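Reading time: 2 min

Wrapping triple-deckers for a cold case

Grundau: Three slices of white, two fillings, cut corner to corner, film wrap. Mine lean after 6 hours in the case and the bottom slice goes gummy. Film or build?

tallow_k: Build. Tomato against bare crumb will do that in any wrap. Put spread edge to edge on both faces that touch wet filling.

Grundau: Already spread. Lettuce is in its own layer, tomato and onion in the other.

Lei: Then it's storage. Stand the wedges up on a tray with the cut face out. Laid flat and stacked, the bottom ones carry the load and the crumb closes up.

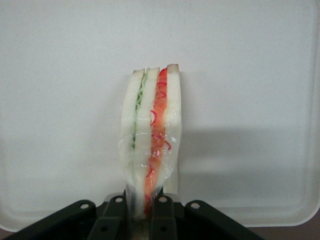
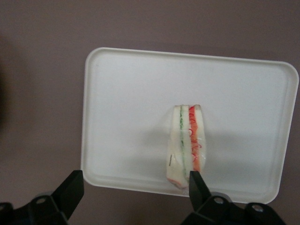
Film on both of these, cut faces showing.

Does the lettuce go in before or after the tomato?
Before, in the other layer, with the middle slice between them. Pat it dry first. Salted tomato next to lettuce wilts it by lunch.

tallow_k: Disagree on standing them. A wedge on its narrow edge tips as soon as someone pulls the one next to it. Flat, single layer, no stacking.

Lei: Only if the row is loose. I pack 16 to a tray and they hold each other up.

tallow_k: And when 2 are left?

Lei: Move them to a smaller tray.

Grundau: Film tension? I pull until the bread dents at the corners.

Lei: Too tight. Fold it snug under the base and leave the upper part slack. If the outer slice bows, rewrap it.

Grundau: Will try a standing row and a flat row from the same batch, same film, and post both at closing time.

Comments (2)

Jakero: Chill the fillings before assembly. Room-temperature tomato fogs the film.

Eun-seong Na: Day-old bread cuts cleaner for this. Serrated knife, wipe between cuts.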